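Keeping bread and cake soft (and what to do when you didn't)

I bake too much. There are two of us at home and I still make the full batch every time, so over the years I've gotten pretty good at the part that comes after the oven.

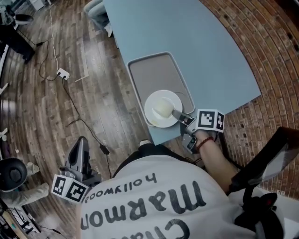
A reader in Willgate wrote in to say that her rolls are lovely at dinner and hard as doorknobs by breakfast, and could I please do a whole page on storing them, because the last one was all about kneading and she can knead just fine, thank you. Fair enough! I've pulled together everything I do in my own kitchen, plus a few things I tried and gave up on.

Let it cool all the way

I know. I want to cut it too. But if you bag bread or cake while there's still warmth in the middle, the steam has nowhere to go and you get a gummy crust and then mold a few days later. Rolls need an hour on a rack, a big loaf needs more like two, and a cake that was baked in a deep pan can fool you – the outside feels cool long before the center is. I put my palm flat on the underside. If I feel any heat at all, it stays on the rack.

Don't leave it in the pan to cool, by the way. Ten minutes to firm up, then out it comes, or the bottom sweats.

Stay out of the fridge

Plain bread goes stale faster in the refrigerator than it does on the counter. My mother kept hers in there my whole childhood and we just thought sandwich bread was supposed to be like that. Counter for what you'll eat in 2 days, freezer for everything else. The exceptions are anything with cream, custard, cream cheese frosting or fresh fruit on it, which has to be chilled whether it likes it or not. Take those out half an hour before you serve them so the crumb can loosen up a little (butter cakes especially, they set up like a candle when they're cold).

What to keep it in

Soft rolls and buns: a zip bag with the air pressed out, or a lidded tin. Crusty loaves: a paper bag or a cotton one, cut side down on the board the first day. If you put a crusty loaf in plastic you'll have a soft loaf by evening, so decide which you'd prefer. I had a Fluvine bread box for years with a little vent on the side and I liked it fine until the hinge went. Now I use a big old stockpot with the lid on. Works the same and I already owned it.

Layer cake: cut from the middle! Take your slices out of the center, then push the two halves back together so the cut sides touch. It looks odd the first time you do it at a party, but the cake stays moist for days. For a round one you can press a strip of parchment against the cut edge instead.

Please don't store a sponge next to onions. Ask me how I know.

Freezing

Freeze it the day you bake it, as soon as it's cool. I wrap rolls one by one in plastic wrap and then put the lot in a freezer bag, and I slice loaves first so I can pull out what I need for toast. Write the month on the bag. I used to think I'd remember, and then there I was with something gray from who knows when.

Unfrosted cake layers freeze beautifully, and they're easier to frost when they're still half frozen because they don't shed crumbs all over the buttercream. I make mine a couple of weeks ahead now for birthdays. Thaw everything in its wrapping, on the counter, so the moisture settles on the plastic and stays off the cake.

Bringing it back

Stale rolls: flick a little water over them, wrap in foil, 300 degrees for 7 minutes. If they're really far gone, run them under the tap for a second (yes, really) and give them 14. Open the foil for the last minute or so if you like some crust. Eat them right away, though, they firm up again fast once they cool.

One roll for one person: wrap it in a damp paper towel and microwave for ten seconds. Fifteen and it turns to rubber.

Dry cake: brush it with simple syrup, equal parts sugar and water heated until it goes clear. Add a splash of orange juice or coffee if that suits the cake. Poke a few holes with a toothpick first, spoon it on slowly, then cover and leave it overnight.

Past saving? Cube it. Bread becomes croutons or stuffing, cake becomes trifle, and sweet buns make the best bread pudding there is. I keep a bag of odds and ends in the freezer door and when it's full I make a pudding with 2 eggs to every cup of milk, plus whatever raisins are lying around.

The press test

For checking freshness, press the side gently with a fingertip. If it springs back, it's good to go as it is. If it holds the dent, it probably wants warming. If it cracks, well, see the paragraph about pudding.

Next month I'm doing cookies, and I'll finally answer the brown sugar question.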